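Care of Curtains and Heavy Fabric Hangings
Household Guidance Series, Veltby Residents' Association

General

Members are reminded that curtains, drapes and fabric dividers collect dust, cooking vapors and pet hair at much the same rate as upholstery, although they are cleaned far less often. The advice below applies to ordinary household fabrics: cotton, polyester, linen blends and the heavier weaves sold for blackout use. Silk, velvet with a silk pile, and any item older than the household's own records should be taken to a professional cleaner.

The association receives more inquiries on this subject in June than in any other month, when windows are opened and winter hangings are put away.

Routine dusting

Curtains should be vacuumed in place every two weeks in living areas and once a month in bedrooms. Use the upholstery attachment at low suction and work from the top hem down. Hold the lower edge taut with the free hand. Lined curtains are to be vacuumed on both faces, and the lining should be done first.

Dark fabrics show lint more readily than light ones. A slightly damp rubber glove, drawn downward in one direction, will lift most of it. Adhesive rollers are acceptable for small areas but leave a residue on some coated fabrics, and the residue then attracts more dust.

Pull cords, tiebacks and the top three inches of the heading tape are commonly missed.

Washing

Read the care label before anything else. Where the label has been removed, test a hidden part of the hem with cold water and a white cloth. If color transfers, do not wash the item at home.

Remove all hooks, rings, pins and weights. Shake the curtain outdoors. Wash one panel at a time in cold water on the gentle cycle, with half the usual amount of detergent and no fabric softener. A drum that is more than two-thirds full will set creases that are difficult to remove later. Black and navy panels should be turned inside out and washed only with each other.

Blackout curtains with a foam or acrylic backing are not to be spun at high speed. They are not to be put in the dryer at any setting. Sponge them on a flat surface with lukewarm water and a little dish soap, rinse with a second cloth, and hang them over a shower rail until fully dry.

Shrinkage in untreated cotton can be considerable. A panel 322 centimeters long, which is the standard drop in the older stairwell apartments, may lose around 8 centimeters in the first wash. Let the hem down before laundering, and finish it afterward.

Creases and folds

Most creases can be avoided by rehanging the panel while it is still faintly damp, so that its own weight pulls the fabric straight. Close the curtains fully and run the hands down each fold. Leave them closed overnight.

For creases that remain, a handheld steamer is preferable to an iron. Keep the head a hand's width from the fabric and move it steadily from the top downward. Synthetic weaves mark easily if the steam is held in one place. Fabric that has been stored folded for a season may need a second pass the next day.

Hanging without a rod

Fabric may be put up temporarily with clips, as a room divider, a draft screen or a plain backdrop for a school play or a birthday display. Metal clips hold heavy cloth better than plastic ones, and the jaws should be lined with felt if the fabric is loosely woven. Decorations ought to be light. Pins should be fine, passed through the weave at a shallow angle, and removed as soon as the occasion is over.
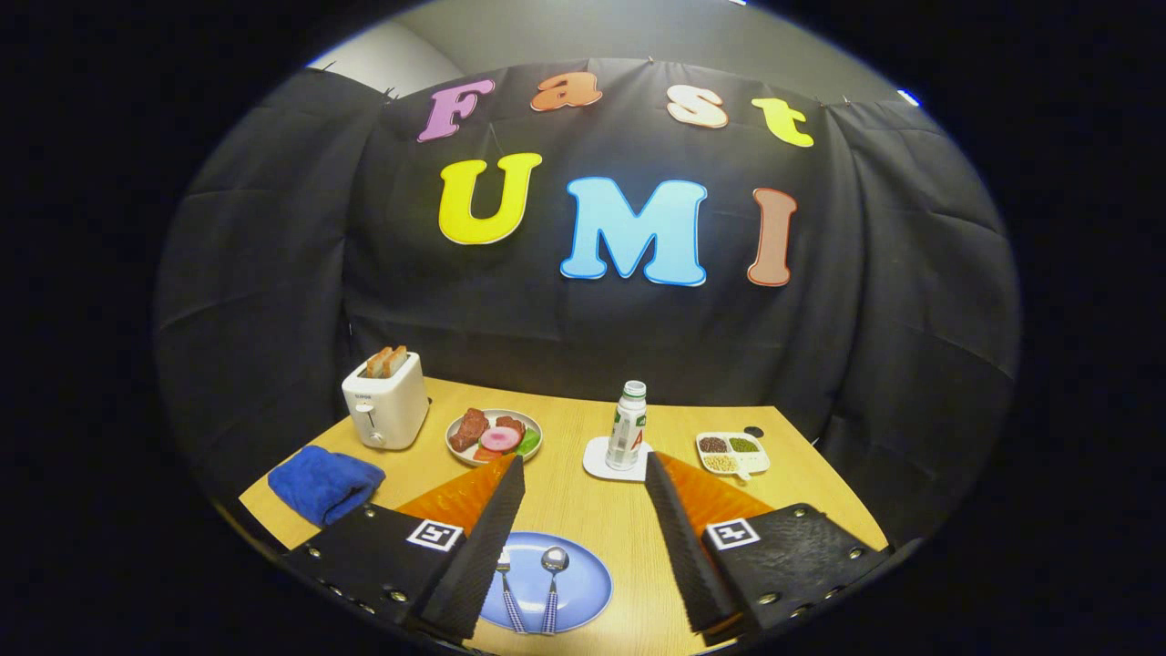
Montserrat Toledo writes that pins left in a hanging for one damp winter gave her rust marks that no detergent would shift, and that lemon juice with table salt, left on for 14 minutes and rinsed out cold, removed them from white cotton but took the dye out of a green panel. She would like members to be warned about the second result.

The association concurs. Lemon juice is a mild bleach and should be confined to white, washable fabrics. For rust on colored cloth, consult a cleaner. Stainless steel or nickel-plated pins are advised for any hanging that will stay up longer than a few days.

Spots and stains

Wax: allow to harden, lift off what will come away, then place paper towels on both sides and press with a barely warm iron. Change the paper often.

Grease: cover with cornstarch for an hour, brush off, and repeat before any water is applied.

Mildew: take the panel outdoors and brush off the dry growth. Launder as the label permits. Correct the cause, which in most cases is fabric resting against a cold pane.

Ink: blot with rubbing alcohol on a cotton pad, working inward. Do not rub.

Candle soot and fireplace soot should be vacuumed only, without letting the brush touch the cloth.

Clips, rods and hooks

Wipe metal rods with a dry cloth at each change of season. A little candle wax rubbed along the top of the rod lets the rings travel quietly. Silicone spray must not be used near fabric. Bent hooks should be discarded, as they tear the heading tape.

Storage

Store only clean, fully dry panels. Roll heavy fabrics around a cardboard tube with the lining facing inward, and wrap the roll in a cotton sheet. Plastic bags trap moisture and are not recommended. Cedar blocks may be placed nearby but should not touch the cloth.

Label each roll with the room, the window and the drop. Gonzalo Esteban has prepared a printed tag for this purpose, available at the Carrasco Street office from 8 in the morning.

Members without a steamer may borrow one from the same office for two nights against a signed slip. The water tank must be returned empty.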